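**Flonska vs Tisovari two-finger grippers, anyone compared them in sim?**

**bondville_bench:** Been running both on the same simulated arm since September. The Flonska brochure says 92% on mixed bins. I don't buy it.

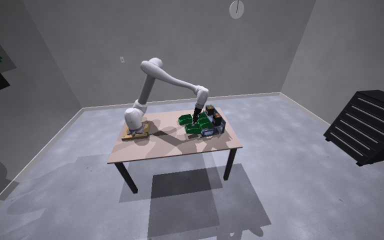
What controller are you using? The stock Rostami one, default gains, for both grippers.

**pmoriarty:** Default gains tell you very little. Flonska's fingers are heavier and you haven't tuned for that. I'd wager most of your misses are the arm still settling. 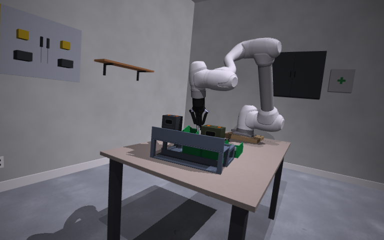 **bondville_bench:** My beef is with approach clearance. Every brochure demo has one part sitting on an open bench, and the fingers can splay as wide as they like. Mine have to come straight down over a fixture frame with green bins packed into it, and that's where both models start clipping walls. I got 80 on a good run with the Tisovari, never better.

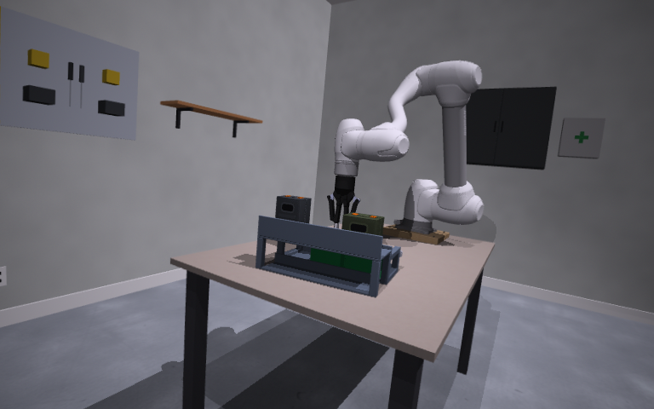
Slowing the last 5 cm of descent helped the Tisovari and did nothing for the Flonska. So I doubt it's all settling, Philomena.

**kelpie_dan:** Sim contact is rubbish anyway. Neither number means much to me until somebody runs it on metal.

**bondville_bench:** Fair, but I'm comparing them with each other, same physics for both. Wrist camera view:
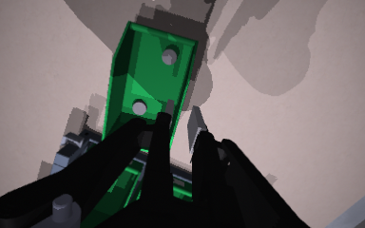 **pmoriarty:** Same physics can still favour one fingertip shape. Change the friction setting, run it again with 2 seconds of settle time, and post the logs. I'll believe a ranking if it survives that.

**bondville_bench:** Will do. Flonska first.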